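Research Update: Learning to Grasp Soft Packaging from Handheld Demonstrations

The Guritz Laboratory has completed the first stage of its study on the handling of soft packaging in the home. The work, led by Dr. Li-hua Ko with Yao-tsung Hung and Pao-chu Choi, asks whether a robot can learn to pick up and sort light, flexible goods from demonstrations given by people using handheld grippers. A technical report was circulated to member departments on 12th February and may be requested from the laboratory office.

Earlier work at the laboratory relied on teleoperation, in which an operator steers a robot arm from a separate station. The method gives clean records of joint motion, but it is slow, and it ties the work to the room in which the arm is installed. Under the present method, known within the group as Manole, the demonstrator holds a gripper in each hand and carries out the task directly. The path of each gripper and the opening of its fingers are recovered afterward from the recordings and used to train a control policy.

The study set consists of 1,123 demonstrations recorded in furnished rooms. Of these, 276 were set aside for evaluation and were not used in training. Tasks included taking packets from a tray, placing them back in a given order, and passing a packet from one hand to the other.
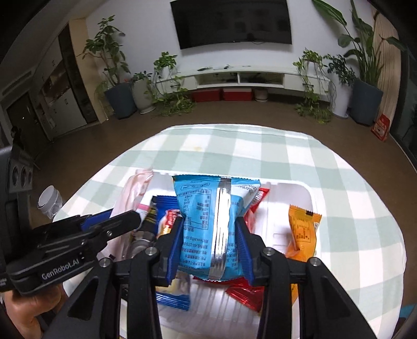
Soft packaging presents a problem that boxes and cans do not. A sealed packet changes shape as soon as it is gripped, and the policy must judge both where to close the fingers and how far. Packets held at the middle, as with the light-blue one between the ribbed blue pads, narrow at the point of contact while the serrated top edge stays wide, and a model that expects a fixed outline will tend to misplace the next grasp. Reflection is a second difficulty. The silver seam on the back of the same packet returns a bright white patch, and estimates of depth in such areas were found to be unreliable. The group therefore trained the policy on short sequences of views, so that an area lost to glare in one view could be filled in from those before it.

Policies trained in this way were compared with a baseline that used single views only. On the evaluation tasks, the sequence policy made fewer failed grasps and was less likely to disturb neighboring packets. The gain was largest for glossy wrappers. Little difference was seen for matte paper bags, and both policies performed poorly when two packets overlapped along their full length. Ms. Choi is preparing a separate note on the overlapping cases.

The second stage will begin once the remaining recordings from January have been checked. It will examine whether the same policy can be moved to the Prurnis arm without further training, a question left open by the present report. Tsz-kin Yu will join the group for this stage and will be responsible for calibration. Departments wishing to propose additional household tasks should write to Ginette Carré at the laboratory office.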